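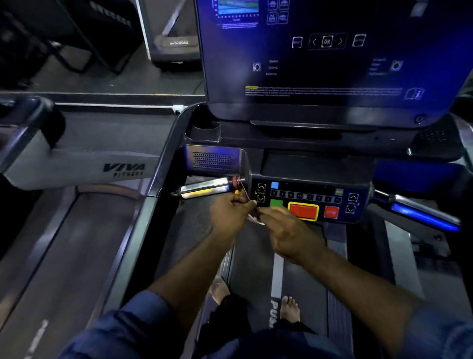
Bamesside Media Watch
Progress report to the Thorlacius Fund
July 19, 2023

Work under the grant has gone mostly to plan since the last report in May. The main task was to check how local broadcasters put together their televised public meetings, and whether members of the audience were free to ask what they liked.

We asked for the running orders, question cards and producer emails for 59 programmes. Most stations sent what they had. Trurkar Television declined at first, then supplied its running orders but not its emails. We have asked again and expect a final answer before the autumn.

The team has now read and logged 3,113 audience questions. Each one is matched, where possible, to the question the person first sent in. Small changes of wording are common and are usually made for length. In 3 programmes the changes went further and altered the point of the question. We have written to the stations concerned and will print their replies in full beside our findings.

We also looked into a claim, widely shared in the spring, that guests on a Bamesside council election debate had been handed their lines. The station published its emails with one guest. The guest published a copy too, and the two versions differed by several words. We compared both against the original message, which the guest let us read on the account it was sent from. The station's copy was correct. We reported this on our website and sent the text to both sides beforehand. The guest disputes our reading and the page carries their statement.

Two things are behind schedule. The Gestinel database, which will let readers search the questions by station and topic, is not open yet. The search works but the transcripts still need names and addresses taken out, and that is slow. The short guide for people invited to take part in a debate has been drafted and is with our legal adviser.

Spending is within budget. Transcription cost more than we allowed for, and travel cost less. We would like to move the unspent travel money to transcription and ask for your agreement in writing.

Next we will finish the removal of personal details, open the database to a small group of testers and hold two public talks. The next report will include the full table of results by station.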